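Speaker notes: shipboard magazine handling and the launcher loading cycle
Session 2, Junthorpe ordnance history day

Slide 1. Title
Give the scope first. The talk covers how surface-to-air missiles were moved from stowage to launcher rail on postwar warships. It does not cover guidance or warheads. Say this early, as guidance questions took up most of the time in May.

Slide 2. The problem
A naval gun crew could move a shell by hand or with a simple hoist. A guided missile was long, heavy and easily damaged at the fins and nose. A large round with its booster could weigh well over 1,000 pounds. Hand loading on a rolling deck was possible in a calm harbor and not much use anywhere else.

Define terms: magazine, ready service ring, hoist, rail, strikedown. Strikedown is the movement of rounds from the deck down into the magazine. Most of the audience will know hoist and rail. Go slowly over strikedown.
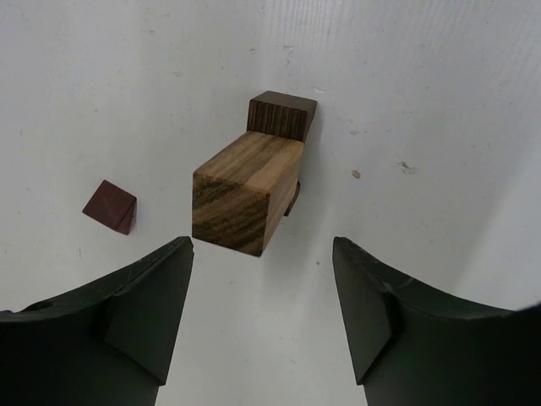

The magazine layout set the loading rate. Vertical stowage under the launcher gave a short, straight path to the rail. Horizontal stowage allowed a shallower hull space but usually needed a transfer step, and often a separate area where fins were fitted by hand. Each step added seconds and another interlock.

Slide 3. Sequence of a load
Read the sequence in order and do not skip the interlocks.
Launcher slews to the load position and locks.
Ring indexes and brings the selected round under the hoist.
Blast door opens.
Hoist raises the round onto the rail.
Rail latch closes. Hoist retracts. Blast door shuts.
Launcher is released to train and elevate.

The point to make: no step begins until the previous one is proven complete by a switch. A failed switch stops the cycle as surely as a failed motor.

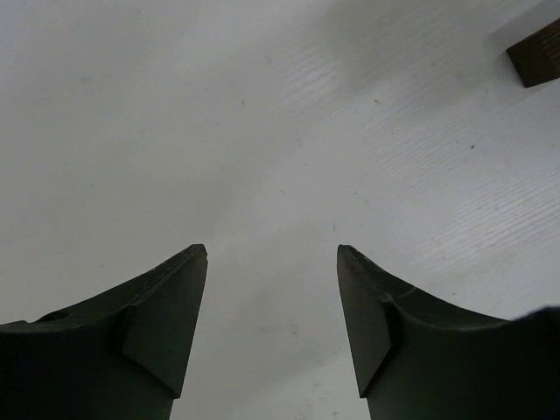
Slide 4: clearance between opposed members

Slide 5. Hydraulics and electric drive
Early systems leaned on hydraulic power for ramming and hoisting. Advantages were force and stiffness. Drawbacks were leaks, fluid contamination and slow response in cold water. Later designs moved some of the work to electric drives. Do not present this as a clean break — mixed systems stayed in service for decades.

Mention the Endel paper on seal wear. It is the only source in the handout that treats maintenance hours separately from downtime. Pascual combines them, so the two sets of results cannot be compared directly.
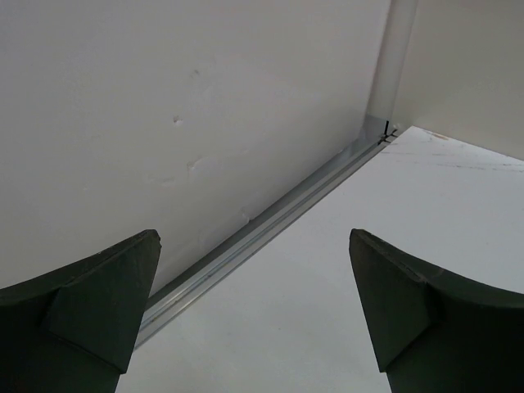

Kristine Dimaculangan objected to this section at the run-through. In her view the seals get too much blame, and the larger share of stoppages should be put down to misadjusted limit switches, which crews then logged as hydraulic faults because the hoist was the part that had visibly stopped. She asked for the two causes to be separated on the slide. They now are. If she is in the room, let her speak to it for roughly 3 minutes.

Slide 6. Single and twin rails
A twin-arm launcher puts 2 rounds on the rails per cycle but needs 2 hoist paths, or one path and a longer cycle. A single-arm launcher is lighter and can be slewed faster. With a short load cycle it recovers part of the difference. The trade depends on the ship: top weight, deck area, and how much of the hull below can be given up to the magazine.

Leave out the Mito diagram if time is short. It repeats the left half of the slide.

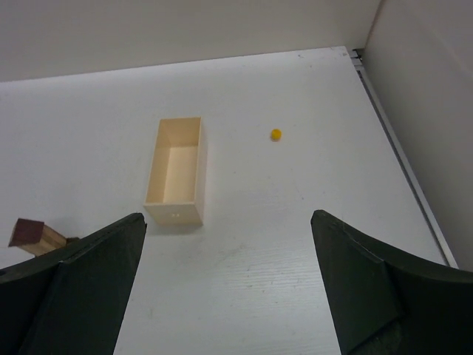
Open beige box and small yellow ball
White tabletop, two dark green gripper fingers in front

Slide 7. Misfires and dud rounds
A round that does not leave the rail has to be dealt with before the next one can be loaded. The options were to wait, to return it to the magazine if it was judged safe, or to eject it over the side. Explain why returning it was the least favored: it puts a doubtful motor back among good ones.

Slide 8. Toward vertical launch
Vertical launch cells removed the slewing, indexing and hoisting steps at sea. The cost moved to the pier, where each cell is loaded by crane. Reloading under way became harder — some ships carried a small crane for it, with poor results in any swell.

Questions. Handouts are on the side table. Refer anything on guidance to the afternoon session.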